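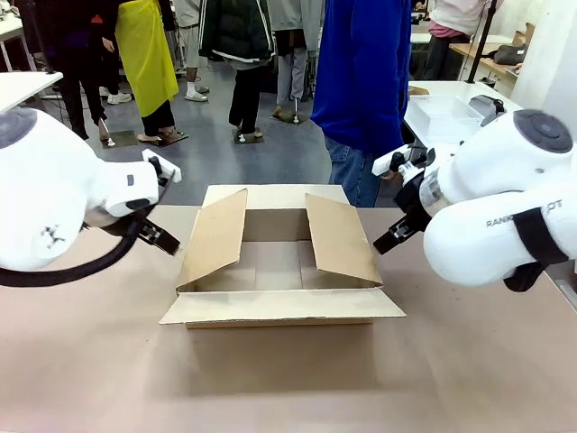
Two white arms at an open cardboard box, with people standing behind the table.

5 min read

The safety lead at Hokadex keeps the rules for the robot floor on one sheet of paper, printed on both sides. She wrote the first version in May, and it has been changed a good many times since. We spoke to her over a long lunch on Sun 6 March, the only day she had free.

Her first rule is about where people stand. "A robot table has a working side and a watching side," she said. "If you have no job at that table, you are on the watching side and your hands stay off the top. I don't mind how senior you are."

She does not ask for fences around every bench. The arms her team uses for box work are run slowly, and the limits are set before a shift and locked with a code. "People think a slow arm is a safe arm. It can still trap a finger between the gripper and the table. Slow gives you time to pull away, if you were paying attention."

Box work has a page of its own. Cardboard flaps spring back, and an arm that has learned on stiff new boxes may push too hard on a soft one. Her team is told to retire a box when the creases go limp, and to write down the batch it came from. The tabletop is cleared of tape, knives and pens before the arms are switched on. Drinks go nowhere near it.

We asked about cables, which take up more of the sheet than anything else. "Every arm has a cable that has to move with it, so you can't tie it flat. You check the loop at full reach, both sides, before you start. If it catches on anything, you stop and route it again." She has refused to sign off a table for this alone, and says the argument that followed lasted longer than the repair would have.

Stopping is the part she drills most. Whoever starts the arms holds the stop button and does nothing else. Turns last 60 minutes, then the button changes hands, and both people say so out loud. "It sounds silly the first week. Then somebody gets a phone call, and you see why it's there."

Shoes are a sore point. The sheet says closed shoes on the working side, and she admits it was the hardest line to get agreed. The partner site, Esitz, has a stricter rule that covers the whole room. She would like to match it and has not managed to yet.

Her records are plain: date, table, task, who held the button, anything odd. A near miss goes in the same book as a dropped box. When the book passed 2000 entries she read it from the start and found 14 that should have led to a change in the rules and had not. Four of those were the same fault, written up by different people in different words. There is now a fixed list of terms inside the cover.

Asked what she would tell a smaller workshop, she said to begin with the floor. "Put markers down. Show people where to stand, and look at the markers again whenever you move a table. We moved one last year and left the old marks for a week. That's in the book too."

The next version of the sheet is due in May. She wants it to stay on one piece of paper, and she has already been asked to make the print bigger.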